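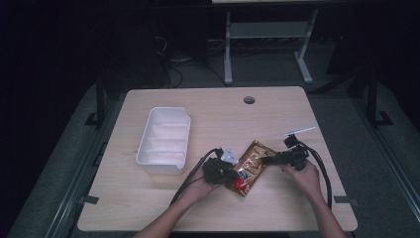 Last updated: 20 May 2025

Laptops in, drives out: a talk with the shop manager at Suldale

Suldale takes in old office laptops and desktops, wipes or shreds the drives, and sells on whatever still has some life in it. The rest goes for metals and plastics. We got the shop manager on the phone between two trucks. Short call, notes tidied up a bit afterwards.

First question was the obvious one. What do people get wrong before a pickup?

"Passwords," the manager said. "BIOS passwords, mostly. A company sends us 287 laptops, all decent, three or four years old, and nobody in the office remembers who set the thing. We can still wipe the drive in another machine. But the laptop itself, on a lot of models, you're stuck. That's a resale unit turned into parts."

Same goes for device management. If the machine is still enrolled it will phone home the first time the next owner connects it. Suldale sends back a list of serial numbers and asks the client to release them. Some do it the same afternoon. One took from September until after New Year.

On data, the manager is blunt. Deleting files is no good. Formatting isn't enough either. Drives that pass a health check get a full overwrite or the built-in erase command, depending on type, and each one gets a line in a report with its serial. Drives that fail go in the shredder.

"People ask for shredding on everything. Fine, we'll do it. But they should know what it costs them. A good SSD has value, and a laptop with no drive sells for less. I had a customer who wanted all of it shredded and then was upset about the credit on the invoice."

What about a drill? Plenty of IT departments have one in the closet.

"Please don't. Solid state especially. You can put a hole in the board and miss the chip. And then I can't wipe it, and I can't test it, so it's shred only. Also batteries. Somebody drilled through a laptop with the battery still in. I'm not telling that story on the phone."

Batteries came up again after that, without being asked. Swollen ones are the main worry. If the trackpad has lifted or the bottom case doesn't sit flat, Suldale wants it kept out of the pile and mentioned when the pickup is booked. No charging it one last time to check. The driver brings a separate steel bin.

Packing next. The Sisham warehouse gets pallets in every state. Best is laptops on edge with cardboard between, chargers in their own box. Worst is a gaylord with monitors tossed in on top. Minimum for a free pickup is 40 units, below that you drop off yourself or pay the run. Docking stations don't count as units. Phones do, which suprised us.

Paperwork: the certificate comes after processing, not on the day. The driver only leaves a receipt with a piece count. Clients in a hurry for an audit should say so up front.

We asked about the new tracking software, Marar, that replaced the spreadsheets. Mixed review. "Scanning is quicker. The labels are better. It lost a batch in the first month, well, not lost, it was filed under the wrong client. 1193 assets. We found them. I didn't sleep much."

And the Odimov site, the second one? Open, but only for sorting so far. Wiping stays at Sisham until the cage and the door locks are signed off. Room for 3000 machines on the racks, the manager said, and they're nowhere near filling it.

Last one, what should a small office do today if there's a stack of old machines under the stairs?

"Write down the serials. Sign out of everything. Find the chargers now while you still know which goes with what. Then call somebody, us or whoever, and ask what happens to the drives and get the answer in writting."

Second truck had arrived by then. Drop-off hours for Sisham are on the contact page.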